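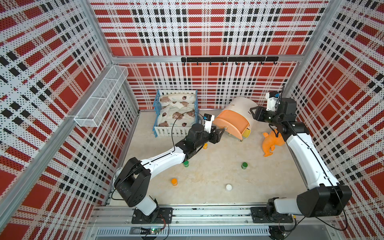
Wall panels in red, black and white plaid, with the hook rail on the back wall, the wire-mesh basket at left, and the toy crib, half-drum tunnel and plush dog on the floor.

Ernell Round Drawer Cabinet and Salian Wall Storage
Equipment Review, Nodbridge Play Resource Center
Reviewed by Ashwin Iyer. Second reader: Murali Kurup.

Scope of the review

The Center was asked by its member nurseries to examine small storage suitable for dolls' accessories, soft toys and loose play pieces. Two products were selected. The first is the Ernell round cabinet, a decorative tabletop unit with three drawers. The second is the Salian wall set, sold as a hook rail and a divided wire basket for use with perforated panels. Both were purchased at the retail price and were in use for 8 weeks before this report was prepared.

The cabinet cost 3,350 rupees. The basket and rail together cost 664 rupees. Panels and framing were already in the Center's possession and do not form part of the assessment, although some remarks on them are included where they affect the use of the wall set.

The Ernell cabinet

The cabinet is circular when viewed from the front and is divided into three horizontal drawers. The top and bottom drawers follow the curve of the case, and the middle drawer is straight-sided. Members considering the purchase should understand that this shape governs what may be kept in it. The middle drawer accepts square boxes and card decks without difficulty. The curved drawers are better suited to items that settle into place, such as doll clothing, ribbon and finger puppets. A flat tray placed in the bottom drawer will leave unused space beneath it.

Each drawer has its own color, and the reviewers found this useful. Children were able to follow an instruction such as "put it in the yellow one" without any label being applied. The colors are muted and are unlikely to clash with existing furniture. Adults at the Center adopted the same habit within a short time, and the paper inventory now lists contents by drawer color. 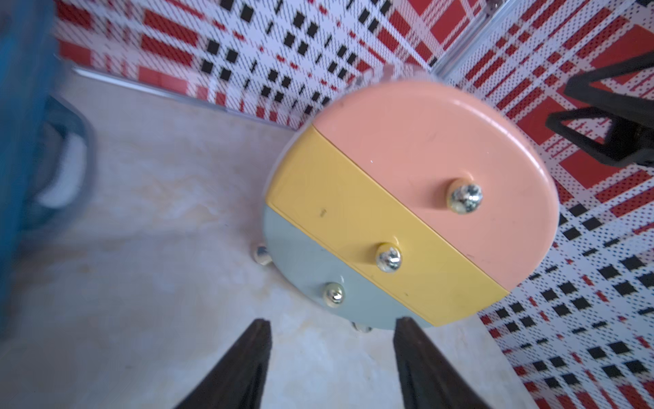

The round cabinet from above. Small dark specks and scuffs can be seen on the yellow drawer front.

The knobs are round, with one fixed to each drawer. They are small. An adult hand will manage them with thumb and forefinger, and the children in the test group did likewise, but a child who prefers to grasp with the whole fist may have trouble. The knobs have a bright chrome finish that shows fingerprints readily and should be wiped with a dry cloth. One knob on the Center's second cabinet worked loose during the test period and was tightened by hand. It has not loosened again.

Drawer movement was acceptable. The top drawer ran more freely than the others on both of the cabinets purchased. None of the drawers has a stop, and a drawer pulled with force will come out completely. The supplier's leaflet does not mention this. The reviewers consider it the principal weakness of the product in a setting where young children will use it without close supervision.

The painted finish is smooth and slightly glossy. It cleans well with a damp cloth. It also marks, and the yellow drawer front shows marks more plainly than the pink. The Center regards this as normal wear for painted furniture, but members who intend to lend the cabinet out should record its condition at each return.

The cabinet stands on small metallic feet. These keep the body clear of the table and make it easier to wipe beneath. On a polished surface the cabinet shifted when the middle drawer was opened with one hand. Felt pads resolved the matter. It would be reasonable for a product at this price to include them.

The Salian wall set

The hook rail is black and carries its hooks at even intervals. The Center mounted it near the top of the back wall, where it holds cloth bags and dress-up items out of the way of play on the floor. At that height it is a rail for staff. Members who wish children to hang up their own things should plan for a lower position, and should then consider whether projecting hooks at face level are acceptable in their premises. The Center decided that they were not.

The basket is white wire mesh, long and narrow, and divided into sections. It projects a fair distance from the wall. The divisions are its best feature and prevent small items from drifting to one end. Very small pieces will fall through the mesh, and the reviewers recommend lining any section used for beads or building pegs. Soft toys of moderate size sit well in it. The larger toys in regular use at the Center, including the crib with its picket-style front and the half-drum tunnel, are floor items and were never candidates for wall storage.

Bedding deserves a separate comment. The crib's cream bedding, printed with teddy bears, was at first folded and kept in the basket at the end of each session. The folds caught on the wire ends. It is now left in the crib, and the basket is used for smoother items.

Installation of both parts took one member of staff less than an hour. The fixings supplied were sufficient for the basket. The instructions are brief, printed in small type, and give no maximum load. An inquiry to the supplier in March received a courteous reply that did not state a figure. Until one is published, the Center advises light loads only.

A note on patterned panels

The Center's panels carry a bold plaid. Several members have asked whether such a pattern is advisable behind storage. It is cheerful and hides small marks, but the fixing holes are harder to find against it, and the white basket stands out less than it would on a plain wall. Members fitting new panels may wish to choose a plain color where the basket is to go and keep the pattern for the remaining walls.

Recommendations

The Ernell cabinet is recommended for supervised rooms and for staff use. It is not recommended for unsupervised use by children under three, on account of the missing drawer stops.

The Salian wall set is recommended for light items, subject to the remarks on load and on the height of the rail. At its price it represents good value.

Members may inspect both products at the Center during opening hours. The 2 cabinets will be entered in the loan catalog once felt pads have been fitted to the second.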